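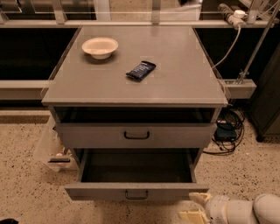

Heart Valve Follow-up Program: progress report to the Redholm Fund, March

Enrollment closed in March with 448 patients, all of whom had a valve repaired or replaced at Ulletti or Kullham. The target was 400. Kullham started late but made up the difference by the end of winter.

Nurses have completed 1,774 follow-up calls. Each call covers weight, swelling, shortness of breath and any missed doses of blood thinner. Patients who report a problem are offered a clinic visit within 4 days. Ulletti has kept to that. Kullham has not always managed it, mostly when its echo lab was short of staff.

The Pretorius call software is now in use at both hospitals. Moving the old Ulletti records over took longer than planned — dosing notes had been typed as free text and had to be entered again by hand. That work is finished.

Spending is under budget on travel and over on nurse hours. We ask to move the unused travel money to cover weekend calls through the summer. No other change to the grant is requested.

Next period: one-year echo scans for the first Ulletti patients, and a first look at readmissions.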